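Sick week, and what I learned about soup

Back after 14 days of nothing. Sorry to the three people who emailed. I had the flu, the proper kind, the one where your hair hurts. Started in the grocery line in Hurkstead with a basket of leeks and a funny feeling behind the eyes. By 4 pm I was shaking so hard I couldn't get the key in the door.

So this was going to be the post on the bus trip to Istberg. It isn't. Photos still on the other phone, will get to it. Instead you get soup, and a few notes on being ill alone in a one bedroom apartment, while I still remember any of it.

First thing – eat before you're hungry. I wasn't hungry for four days. Lived on crackers and flat ginger ale and then wondered why I couldn't stand up in the shower. Xinyi called on day three and asked what I'd had that day and I said "a cracker" and there was a long silence. An hour later there was a bag hanging on my door. Rice, ginger, scallions, a whole chicken. A whole raw chicken! I could barely lift the thing.

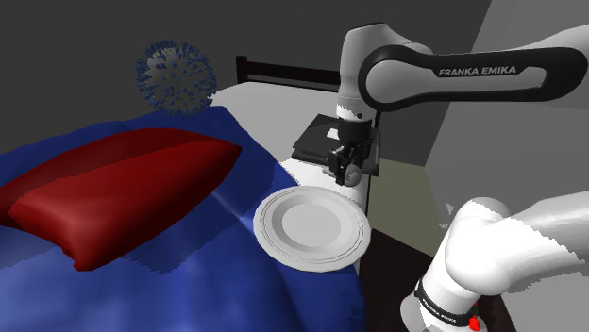 The chicken went in the big pot with the ginger and about every scrap of onion I own, lowest heat, lid half on, and I went back to lie down. Three hours. I woke up and the apartment smelled like my aunt's place. I ate the first bowl standing at the stove and took the second one to bed, and I know, I know, a plate on the edge of the bed next to a heap of blue blanket is asking for trouble. Did it anyway, every meal for a week. Crumbs everywhere. Toast crumbs are the worst, they get into the folds and find you at 2 am.

Salt at the end, by the way. I salted at the start and it cooked down and the last third was like drinking the sea. Added a potato, didn't help, whoever says that helps is lying. Added water, helped.

Day five I made congee out of what was left. Old rice works fine. You want way more water than seems right and then you stir it when you remember to. White pepper, a bit of soy, scallion on top. I think this is the thing that got me up. Or it was just day five, who knows. Nadhirah says it's the ginger. Nadhirah says everything is the ginger.

Other stuff, no order:

Buy the fever medicine when you're well. I paid 189 for a cab to the late pharmacy and back, plus tip, which I'm still mad about. The one by the station shuts at 6.

Put a big jar of water by the bed before you go to sleep. Fill it every time you get up for anything.

Change the pillowcase more than you think. I had two and just kept swapping them.

Don't answer work emails with a fever. I told Jianhua we needed 2000 of something and he very kindly wrote back "do you mean 200?" and I did mean 200. I don't rember sending it at all.

Also the laundry. Oh my god the laundry. Took me a whole evening and every quarter in the jar, and the second dryer on the left still eats money. Avoid.

Anyway. I'm at 80 percent, coughing like an old truck but walking around. Made it to the park and back this morning and had to sit down twice. Bread is back on the menu, coffee still tastes wierd. Xinyi gets her soup pot back this weekend with something in it, probably dumplings if I have the energy to fold them, otherwise a cake from the place on the corner.

Istberg next time. It rained the whole trip, so lower your expectations.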